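Print this post | E-mail this post

Desk stuff, again

Quick one, I have to be out the door by 5. March is when I always decide the desk is the problem. It's usually me, but a new organizer is cheaper than fixing me.

So. Finally gave up on the mug. It was a nice mug, from the Jerville craft fair, but too deep – short pencils went in and never came out. Also it tipped over twice on a stack of invoices. Wanted something see-through, small, with a divider, no bamboo, no little drawers. Looked at far too many. The Hellunis one was pretty but had 9 slots, who needs nine. Ended up with a plain clear box, open top, two sides.
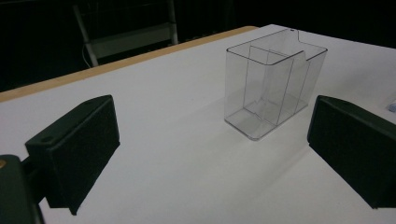 Photo: Brzozowska / Ikard Desk Notes

I like that it dissapears on white. You barely notice it until something goes in. Rounded corners too, so easier to wipe out, and I will need to wipe it out, because pencil shavings. There's a small notch in the back of the rim. No idea what for. Maybe a ruler? I don't own a ruler any more.

The plan is pens one side, everything else the other. Strict. No paper clips (they breed). No dead markers, if it skips twice it goes in the trash. I went through the old mug and the drawer and kept five pens. Five! Out of a pile that filled a shoe box.

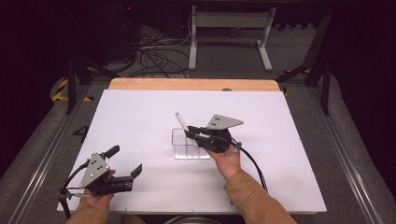

Only thing I'd change is the height. Taller pens lean, and the leaning bugs me more than it should. Could put a bit of felt in teh bottom, or just get over it. Probably the second one.

Next is the cable drawer. Not looking forward to that, there's a printer lead in there for a printer I gave away two apartments ago. Ok, late now, going.

Print this post | E-mail this post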